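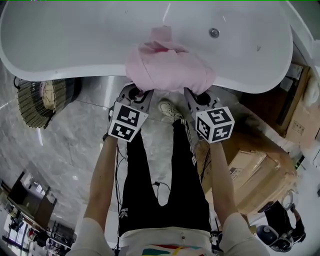
4. Recording towel tasks in the bathroom

This section covers the Clindden collection set for towels and other soft goods. Read section 3 first if the grippers have not been paired with the recording unit.

The method is simple to state. A person does the task with hand-held grippers while a head camera records, and the gripper path is recovered afterward from the marker cubes. The policy is then trained on the recovered paths. In the January run we recorded 3950 episodes and kept 3831 after filtering. Most of the rejected ones were lost because a marker cube was hidden in the cloth for too long.

4.1 Before you start

1. Check that both marker cubes are seated firmly. A cube that has turned on its mount will give a bad path for every episode until it is fixed.
2. Wipe the cube faces with a dry cloth. Do not use glass cleaner, which dulls the print.
3. Open and close each gripper fully three times. The width reading in Veteo should return to the same value each time.
4. Route the cables behind you and leave enough slack to reach the far side of the tub.
5. Turn on every light in the room and leave the lights alone until the session is over.

CAUTION: Cables on a tile floor are a trip hazard. Wear shoes with a rubber sole and do not step backward while holding the grippers.

CAUTION: The tub must be dry. The grippers are not sealed against water.

4.2 Recording an episode

1. Stand facing the long side of the tub, close enough to reach the rim without leaning.
2. Look down until both cubes show in the preview, then press Start in Veteo.
3. Hold still for two seconds. Adance uses this pause to line up the two gripper clocks with the head camera.
4. Close both grippers on the towel. Take a fold of cloth, not a single layer.
5. Lift, move and release the towel as the task card says. Keep your head pointed at your hands the whole time.
6. Open both grippers, hold still again for two seconds, and press Stop.

An episode should run under 40 seconds. If you drop the towel, pick it up with the grippers and carry on. Recoveries are useful to the policy and should be marked "recovery" on the episode page - do not delete them.

Note: White enamel can push the exposure down and make the cubes hard to read. If the preview shows gray cube faces with no clear pattern, lock exposure on the floor before pressing Start.

4.3 Changing the layout

Crumple the towel differently before each episode. After every 70 episodes, change to a towel of another color or size and move your starting position along the tub. Early sets in which the towel always began in the same place trained a policy that reached for that place even when the towel was somewhere else.

4.4 Checking the set

Run the Paucar check before leaving the site. It lists any episode where a cube was lost for more than one second. Re-record these while the room is still set up. Questions about the filter settings go to Dario Ferraro.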